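Toaster Oven Tips I Wish I'd Started With

I put off buying a toaster oven for years (where would it even go?) and then my old range gave up on a Monday in June with a tray of potatoes inside it. So a little countertop oven had to do all the work for 22 days while I waited on a part, and I got pretty attached to it. I've been cooking in one ever since, and these are the habits that stuck. 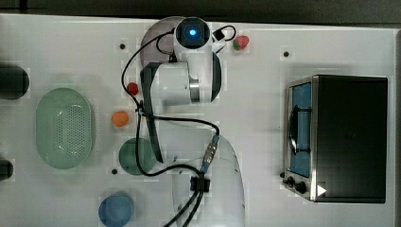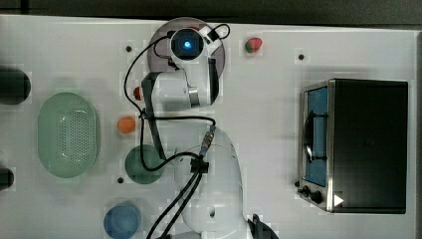

Give it breathing room. Mine used to sit tight against the wall and the back of it got hot enough to worry me. Check your manual for the gap it wants and then be a bit more generous, especially on top. No bread bags up there, no mail, no dish towels!

Preheat anyway. I know, the whole point is that it's quick. But mine takes a few minutes to settle, and cookies that go in early come out pale on top and dark underneath. A cheap oven thermometer helped a lot. My dial says 425 when the inside is closer to 400, so I just set it a little higher and get on with dinner.

Measure your pans before you shop. I came home with a gorgeous sheet pan from Harju and it wouldn't go in, not even at an angle. Measure the inside with the door shut, and take off a bit for the handles.

Turn things halfway. The back left corner of mine runs hot, so everything gets a spin. For frozen fries I also shake the tray, maybe 3 times if I remember.

Keep parchment away from the elements. Trim it so it lies flat in the pan and nothing sticks up at the edges. I skip it completely for broiling – the stuff scorches so fast.

Crumbs! Empty the tray every week, once the oven is unplugged and properly cool. If there's baked-on cheese, soak the tray in hot water with dish soap and 2 spoonfuls of baking soda, leave it while you eat, then wipe. Amirul Wuisan, my neighbor downstairs, swears by half a lemon for the glass door. I tried it and it's fine, but a damp cloth with a paste of baking soda gets mine cleaner with less rubbing.

Leftover pizza goes straight on the rack over a low heat, with the pan one level down to catch the drips. Leftover fries do better on the pan, spread out, with no oil at all. I haven't cracked reheating rice in there, so that still goes in a pot with a splash of water and the lid on.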